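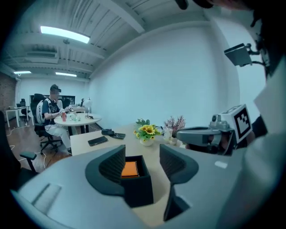 **Chamado 2695, sala 13, bloco Oltthorpe**
**Categoria:** climatização / iluminação / limpeza
**Prioridade:** média (pediram alta, ver abaixo)
**Status:** em acompanhamento

**Relato de quem abriu**

Pó claro caindo na mesa de madeira, a comprida, sempre do lado da parede branca. Limpa de manhã, depois do almoço já tem de novo. Pega nos vasos tambem. Junto com isso o ar faz um estalo quando liga e uma luminária zumbe. Não sei se é tudo a mesma coisa, abri um chamado só.

**Segunda, 8h40**

Fui na sala. Pó confirmado, fino, meio esbranquiçado, mais na borda de trás da mesa. Passei o dedo nas folhas do girassol artificial, sai igual. Nos galhos secos pior, não dá pra passar pano que quebra. Na mesinha redonda branca quase nada, idem a mesa encostada no tijolo.

Primeira hipótese: teto. Chapa ondulada pintada de branco, viga aparente, cano aparente, qualquer vibração solta tinta. Segunda: filtro do ar. Terceira: reboco da parede branca. Tijolo descartei logo, o pó seria avermelhado.

**9h15**

Liguei o ar com a sala em silêncio. Estalo na partida, sim, um só, seco. Depois normal. Parece plástico dilatando, a carcaça. Filtro: não alcanço, a unidade fica alta demais pra escada daqui. Pedi escada maior na Biltstead.

Zumbido: é a luminária do meio, a maior vista de quem senta na mesa comprida. As do fundo quietas. Desliguei e liguei o interruptor umas vezes, volta sempre. Reator, quase certeza.
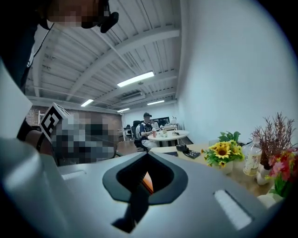 Sobre a altura: quem vier tem que saber que o ar está lá no fundo, logo abaixo do teto, e que tem fluorescente perto. Não é só encostar escada, precisa afastar cadeira e olhar os cabos brancos do chão. Quase tropecei num. Pedi pra prenderem com canaleta, abrir separado se não couber aqui.

**11h05**

Teste do papel. Duas folhas de sulfite, uma na borda de trás da mesa comprida, outra na mesinha redonda. Deixar até o fim do dia, ar ligado. Avisei o pessoal pra não mexer. Sala segue em uso, não deu pra interditar e nem precisa.

**13h30**

Alguem usou a folha da mesinha pra apoiar lata de refrigerante. Marca redonda molhada. Troquei. Escrevi TESTE NÃO USAR em cima.

**17h50**

- Folha da mesa comprida: pó visível, bastante, concentrado no lado da parede
- Folha da mesinha: limpa
- Ar direcionado pra baixo, aleta travada, não oscila

Então ou vem da parede ou o jato joga tudo pra lá. Amanhã mesmo teste com o ar desligado.

**Dia seguinte, 9h**

Ar desligado desde ontem a noite. Folha nova estava limpa. Liguei 9h05, às 10h já tinha pó. Parede fora, pra mim. Teto ainda pode ser, com a vibração, mas aposto no filtro.

Usuário reclamou do calor. Anotado. Em julho nem é tanto.

**10h20, retorno da Husach**

Vêm com escada própria. Pediram o patrimônio do aparelho: 643. Pediram também deixar a mesa comprida livre ou coberta, porque na hora de tirar o filtro desce tudo.

Lista do que sai da mesa antes da visita:

- vaso do girassol (branco, redondo), pode lavar depois, é artificial
- vaso dos galhos secos, carregar pelo vaso e NUNCA pelos galhos
- o das flores vermelhas e rosas
- os potinhos que ficam junto
- celular de quem esqueceu
- lenços
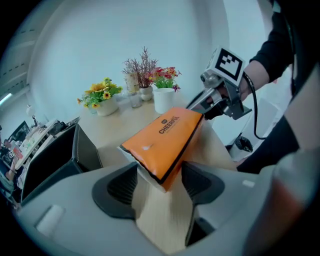
*Lenços CHEERFUL acima da mesa comprida, com os vasos atrás, na parede.*

Os lenços guardar fechados, por favor. Um pacote já foi usado pra tirar pó da mesa e não resolve, só espalha. Pano úmido bem torcido, no sentido da madeira. Sem álcool.

**14h10, Husach no local**

Filtro tirado. Entupido, e a tela rasgada num canto, o pó passava por ali. Lavaram, mas rasgado não adianta, tem que trocar. Peça 300 reais, precisa aprovação da Biltstead. Aleta destravada, oscila de novo. Estalo continua, dizem que é normal do modelo. Não concordo muito mas ok.

Aproveitaram a escada e abriram a luminária do meio. Reator gasto. Não é serviço deles, encaminhei pra Beneš.

**15h45**

Mesa limpa, vasos de volta: girassol na esquerda, galhos secos no meio, vermelhas e rosas na direita. Galhos: secador no frio, de longe, funcionou razoável. Perderam umas pontinhas, varri.

**Pendências**

- [x] Identificar origem do pó
- [x] Destravar aleta
- [ ] Aprovação do filtro novo (Biltstead)
- [ ] Reator da luminária do meio (Beneš, sem data ainda)
- [ ] Canaleta pros cabos do chão
- [ ] Repetir teste do papel depois da troca, uma folha só, na borda de trás

Até trocar o filtro: ar no mínimo e não apontar pra mesa. Se voltar a juntar pó muito rapido, responder neste chamado mesmo, não abrir outro.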